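Jongate shop robots get a rulebook, 53 pages of it

Retailers in Jongate that let robot arms handle packaged food now have a written code to work to. It came out in October after two rounds of comment and it's voluntary, at least for the first year.

The code covers arms that pick, sort or shelve sealed goods on counters and in back rooms. Not warehouse systems, those have their own rules. Not anything that touches open food either.

Main points, in short:

Grip force has to be set per container type and written down. A setting for a hard tub can't be carried over to a thin plastic bottle without a fresh test. Dented or leaking items go in a log the same day.

Anything lying on its side gets treated as a separate case from the same thing standing up. That one drew the most comments, 129 of the 136 received. Smaller shops said it doubles the testing. The drafting group kept it in but cut the number of test picks for shops running a single arm.

Clear stands and risers must be part of the test if the shop uses them on the sales floor. Glare off clear plastic can throw off a camera, and most trial setups until now used plain shelves only. Same goes for crinkly see-through wrappers.

Speed limits apply whenever a person can reach into the work area. A stop button within arms reach, on the customer side as well as the staff side. Staff must be shown how to restart the arm, and who is allowed to, before their first shift with it.

Fingers and pads get wiped down between product groups. Worn pads to be swapped, not taped over — the draft had allowed tape as a stopgap, the final text doesn't.

Nulau, which supplies arms to several stores in the area, said it would have its paperwork ready by the time the new sheets are printed. Odetti, a smaller supplier, was less happy. It said the logging rules were written with big chains in mind and asked for a one-page version. The drafting group says a short form is coming but gave no date.

Craddock, the convenience chain, is already testing against the code at its Jongate training room. Mixed goods, nothing sorted by size first. Bottles, bagged snacks, a clear step stand. The company said it picked drinks and snacks becuase that is what its night crews restock most.

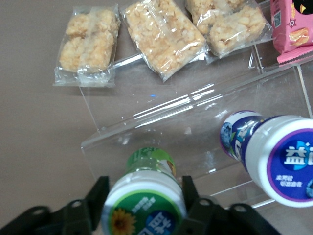
A green-labeled bottle held near its cap on a clear riser, with puffed rice bars behind.

Craddock would not give results yet. It did say that each product on its list will be run in more than one position, and that anything it can't pick cleanly will stay a job for staff. It wants the final code to say plainly that a shop can do that and still claim to comply. As written its a bit vague on the point.

Shops that sign up get a checklist and a visit from an assessor, morning hours only for now. The visit covers the arm, the stop buttons and the damage log. Full text of the code is at the Jongate trade office, front desk, and copies are free. Comments on the short form can be left there too.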